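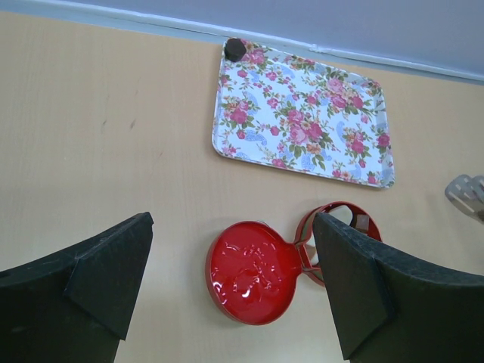
The rose tray.

I bought this tray two years ago at the Gonia flea market and then didn't use it. It went on top of the fridge with the rice cooker box and the cake tins, and every so often I took it down, wiped it and put it back. It has roses all over it, pink and magenta ones, with little orange blossoms and light blue paisley in between. My mother had one a lot like it that only came out for visitors, and I think I picked up the habit from her.

This month I decided to use the things I own. The tray was first on the list because the snack table at our club has been a mess all summer. People bring food in whatever it came home from the store in, and by eight o'clock there are four open bags and no room for a cup.

So I wanted to try a different setup. One tray for the small pieces, one lidded bowl for anything that should stay separate, and a long serving utensil so hands stay out of the food. I own all of these already, so the cost was zero.
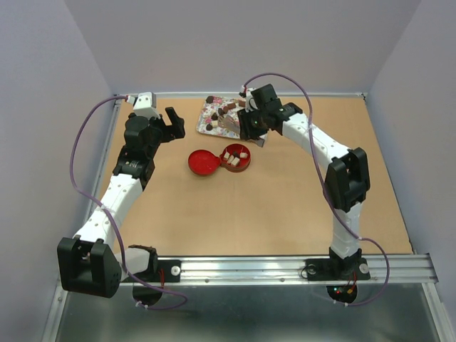
Jokska Supper Club – Snack Table Team

The tray is good for small things. The rim is shallow, but it's enough to stop a piece from sliding off when you turn it toward the next person. The dark brown pieces show up well against the white. The reddish-brown ones get a little lost in the flowers, and I would put those on a plain plate next time.

The red container is one I use all the time. I like that the lid can sit beside the bowl and work as a second dish. I left it empty, but it would be fine for toothpicks or the pieces people take and then change their minds about. The cream-white pieces are easy to see in the bowl.

The serving utensil is longer than it needs to be. It lies across the tray with the handle past the edge, and on a crowded table somebody will catch it with a sleeve. Retno Khoo has a shorter pair of tongs from Natari that she says I can borrow until October.

Nivaldo Siqueira asked if the tray can go in the dishwasher. I don't know. There was no label on it when I bought it, so I wash it by hand with a soft sponge and dry it right away – the print still looks fine and I would like to keep it that way.

I still have the cake tins to get through, and a glass pitcher from Dantas that has never had anything in it. The pitcher is probably next.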